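Storetti Bravo tabletop, cream

I'm Haruto Sugiyama and I run the little Storetti shop on Derkgate. The Bravo is the top I sell most of, and the one I'd have at home if my kitchen were any bigger!

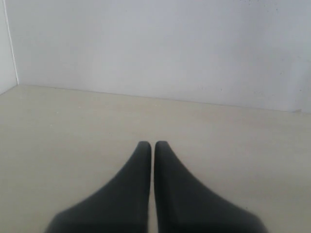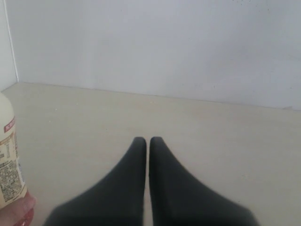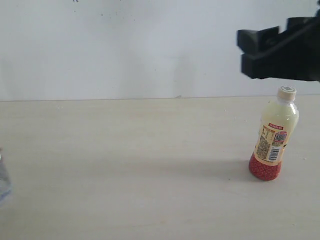

Bravo in cream against a plain pale wall. Drinks bottle in the last photo not included.

It's a lovely soft colour, quite warm next to white paint, and it goes with more or less any chair you've already got. Wipe it down with a damp cloth and a drop of washing-up liquid (please, no scouring pads). The top comes on its own, so pick your legs separately – the set of 4 screws straight on, and I'll pop the fixings in the box.

Order code 1196. Collect from Derkgate, or I deliver to Drorville every Wednesday. If you'd like to see the colour first, ask me for a sample, they're free and I'll post one out.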